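Week 4 Notes: Reading a Room by Its Light
Fidel Ibarra, June
11 min read

These are the typed-up notes from the lighting session, for those of you who missed it and for those of you who were there but (I saw you) stopped writing once we got onto shadows.
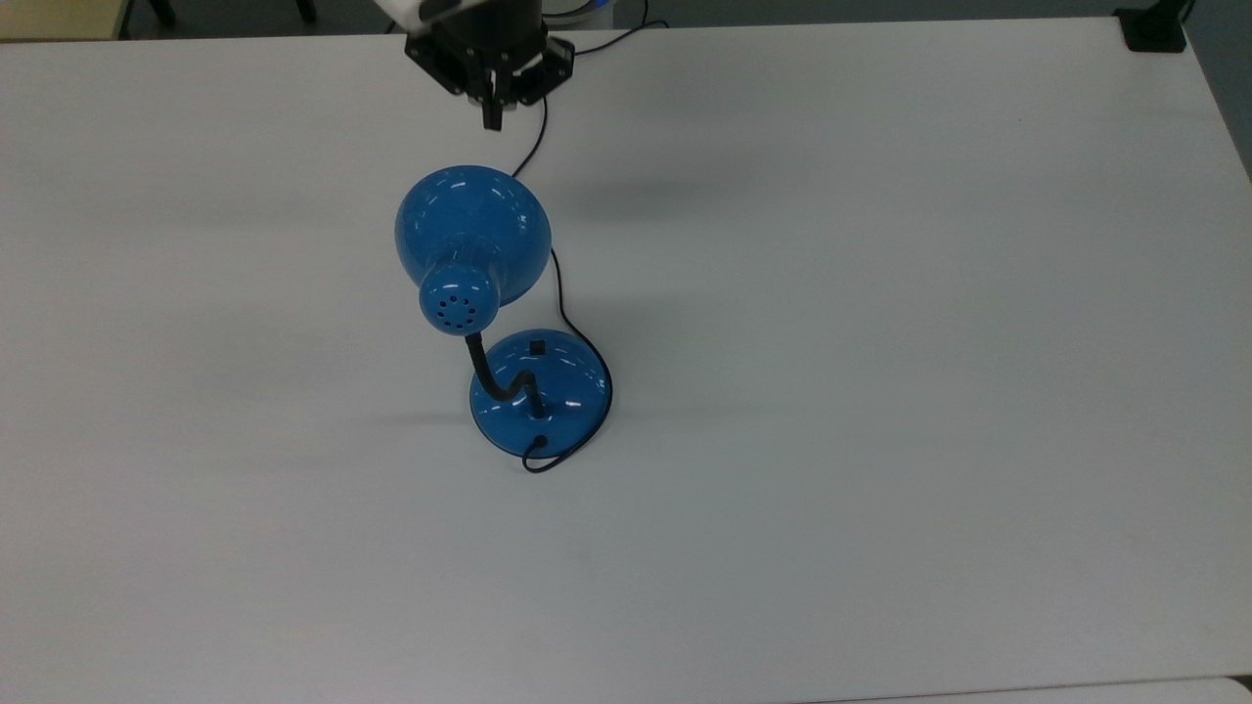
I want to start with the mistake I made in my first apartment, which had one ceiling fixture per room and a landlord who had put the brightest bulb he could find in every one of them. I lived like that for two years. I thought I disliked the couch. I thought I disliked the wall color, so I painted it, and then I disliked the new color. What I disliked was sitting under a bright point of light in the middle of the ceiling every evening, with everything flattened out and my own shadow falling on whatever I was trying to do. A friend came over, switched it off, put a cheap lamp on the floor behind the chair, and I stopped complaining about the couch.

So before you buy anything for this course project, go home tonight and turn off your overhead light. Leave it off for a few evenings. Write down every time you reach for the switch and what you were doing when you reached. That list is your lighting plan, more or less. We'll use it next week.

The three jobs

Most books on home lighting split it into general light, task light and accent light. I'll use those words because you'll run into them everywhere, but don't get hung up on which is which. A lamp can change jobs when you turn its head.

General light is what lets you walk across the room without kicking the dog. It doesn't need to be strong and it doesn't need to be even. If you've got pale walls and a pale ceiling, the easiest way to get it is to aim something upward and let the ceiling do the work. I love this trick! A floor lamp pointed up in a corner will do more for a small room than the same bulb pointed down in the center, and it's much kinder to everyone's face.

Task light is for doing things: reading, chopping, sewing, filling out the forms you've been putting off. You want it close, you want to be able to move it, and you want the bulb hidden from your eyes. That last part is where most people go wrong. If you can see the bare bulb while you're working, your eyes keep adjusting to it and the page looks dimmer than it is. Then you buy a stronger bulb, and it gets worse.

Accent light is the fun one, and I'm going to ask you to leave it until the end. Everybody wants to start with the little spotlight on the picture. Fine, but if you can't read in your own armchair, the spotlight is going to annoy you.

Where to put the desk light

Somebody asked about this in class and I gave a rushed answer, so let me try again.

If you write by hand and you're right-handed, the light should come from your left. Left-handed, from your right. Otherwise your hand throws a shadow exactly where the pen is. Try it both ways, it takes ten seconds and you'll feel the difference right away.

If you mostly type, the side matters less and the reflection matters more. Sit in your normal position with the screen off and look for the lamp in the black glass. If you can see it there, it'll be a pale smudge over your work all evening. Slide the lamp sideways until it disappears. And please don't work with a bright screen in an otherwise dark room. Put a soft light on the wall behind the screen so there isn't such a jump between the two. I did a whole winter of evening grading in the dark and gave myself headaches that I blamed on the essays.

Shade shape counts for a lot here. An opaque shade sends the light out of its opening and nowhere else, so you get a clear pool on the desk and not much around it. A cloth or paper shade glows all over, so you get less on the page and more in the room. I like the first for work and the second for company. A lamp with a flexible neck is handy if you do several different things at one desk, though some of the cheap ones get droopy with age, so bend it a few times in the store.

Lumens, watts and the box

A watt tells you how much electricity the bulb uses. A lumen tells you how much light comes out. When all bulbs worked the same way you could get by on watts alone, and plenty of us still shop like that (me too, I catch myself at it). Read the lumens.

For a bedside lamp I'm happy with 200 or a little more. That sounds low, and students always argue, and then they try it. You're two feet from the book. You don't need to light the closet. A desk wants more than that, and a kitchen counter more again, especially if you're older than most of the people in this class. Eyes let in less light as they age. If your parents keep telling you the restaurant is too dark to read the menu, be nice about it.

Then there's color, which is printed on the box as a number followed by a K. Low numbers are the warm, yellowish ones and high numbers are cool and bluish. My rule is to pick one warmth for a room and stick to it. Two bulbs that don't match will bother you in a way you can't put your finger on. In our demo I had a 2700K and a 4000K side by side, and even the people in the back row picked out the odd one before I'd sat down.

The other thing to look for is color rendering, sometimes printed as CRI. It goes up to 100, and higher means colors look closer to how they'd look in daylight. I look for 90 or better anyplace I cook, get dressed or paint. If you've ever left the house in one navy sock and one black one, you've already met the problem.

The Jara apartment

You all have the floor plan from the packet. For anyone who lost it, this is the one-bedroom at 12 Jara Street: a long living room with a window at one end only, a galley kitchen, and a bedroom with a sloped ceiling. The tenant gave me a total budget of 333 dollars, which she arrived at by dividing a tax refund by three, and she wouldn't budge by a dollar. Good for her.

What we did first cost nothing. We moved the couch. It had been facing the window, so all day long anyone sitting there was squinting, and anyone across from them was a dark shape. Turned sideways, it got daylight from one side and the whole room settled down. Daylight from the side is the best light you'll ever get and it's free, so always spend that first.

Next we went after the dark end of the living room. Her plan was a big arc lamp. I talked her into two smaller lamps at different heights, one on the bookcase and one low by the chair. With a single strong lamp at the dark end you get a bright spot and a gloomy middle. With two weaker ones the light overlaps and the room feels longer. Both came secondhand, and we put the savings into the kitchen.

The kitchen had a fixture in the center of the ceiling, behind your back whenever you stood at the counter. So you chopped onions in your own shadow. We stuck a plug-in strip under the upper cabinets, right up near the front edge and not at the back against the wall. Front edge, please! Half of last year's projects had it at the back, where it lights the tiles beautifully and leaves the cutting board dim.

In the bedroom I got something wrong. I put a lamp right under the low part of the slope, thinking it would bounce nicely off the ceiling. It made one blazing patch about the size of a dinner plate and nothing else. A lamp that points up needs some distance above it to spread out. We moved it to the tall side of the room and it behaved. I'm leaving the mistake in your notes because at least three of you have sloped ceilings and I can see you heading for it.

Dimmers, quickly

Put one on anything you use at more than one time of day. Check that the bulb says dimmable on the box, because plenty don't, and the wrong kind will flicker or buzz. If a bulb that claims to be dimmable still buzzes, it may not get along with that particular dimmer, so swap the bulb first. It's cheaper. Anything that means opening up the wall goes to an electrician. If you rent, there are plug-in dimmers that sit between the lamp and the outlet, and you can take them with you when you move.

For next time

Bring your list of switch-reaching moments. Bring a rough plan of one room, with the windows marked and a little arrow for north if you can figure it out. Stand in that room at 4 in the afternoon and again after dark, and sketch where the shadows fall both times. Stick figures and scribbles are fine, I'm not grading the drawing.

If you want to get ahead, read the chapter on windows and skip the part on chandeliers. And whoever borrowed my clip-on lamp after the demo, I'd like it back before the next session, with the bulb in it.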